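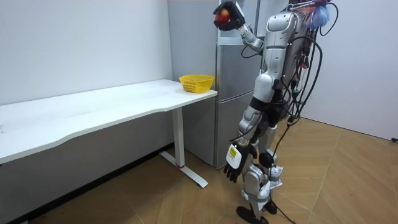

A household refrigerator is a cabinet appliance that keeps food cold so that it spoils more slowly. Most kitchen models have 2 compartments, one for fresh food and one for frozen food, each with its own door. White and silver-gray are common finishes.

Fruit storage

Apples are among the fruits that keep best in a refrigerator. At room temperature they soften within days, while chilled apples can stay crisp for weeks. They are usually stored unwashed in a drawer or an open basket. Apples give off ethylene gas, which speeds ripening in other produce, and for that reason they are often kept apart from leafy greens. Bruised fruit is used first. 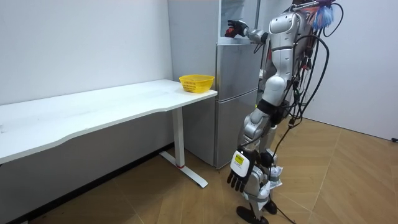
Shelves in the upper part of the cabinet suit items that are taken out often. Interiors are generally pale, which makes the contents easier to see. Air has to move between items, and an overfilled shelf cools unevenly.

Placement

A refrigerator needs a level floor and a gap behind it for air. A table or desk close by gives a place to set a basket while food is being put away. The door should be able to open fully without hitting it.

See also: Crisper drawer, Food preservation, Pantry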